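Why did the robot stop?

Quick one today, kids, because we ran long on magnets last time. This is about what happens when a robot gets it wrong.

At a workshop called Tanner, a robot named Tureo has one job in November. Cables. It learns to pick them up and hold them with 2 grippers. Sounds easy? Try it wearing oven mitts.

Cables are floppy. A block stays put. A cable bends, slides, snags on stuff. So one afternoon Tureo was pulling, and the cable got caught. The robot didn't know. It just kept pulling. Uh oh.

Robots, cables and a busy workshop:

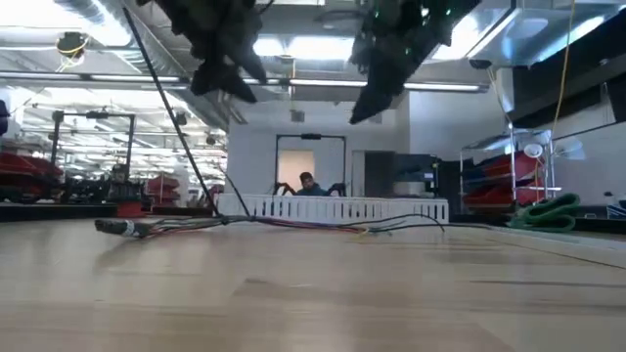
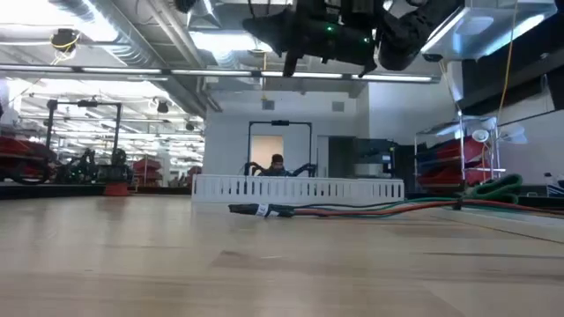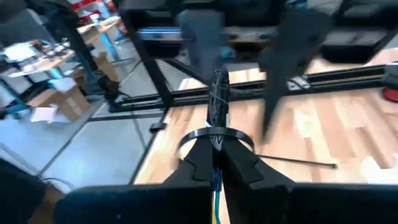
Now the fault. Inside Tureo's wrist is a force sensor, made by a company called Zallari. It feels how hard the robot pulls, kind of like your mucsles do. It checks 200 times every second! But a tiny plug had wiggled loose. No plug, no message. The robot's computer thought everything was fine.

Good thing there was a backup. A second program, Canik, watches the motors. Motors working too hard = STOP. It stopped the arm in 32 milliseconds. Way faster then a blink.

Nobody got hurt. The cable got a stretched end and went in the trash. The plug got a little clip so it can't wiggle out again.

Safety stuff to remember:
Stay back from a moving robot, even a slow one.
Know where the big red stop button is.
Robot acting weird? Don't grab it. Tell a grown-up.

Next time: why robots are so bad at folding socks.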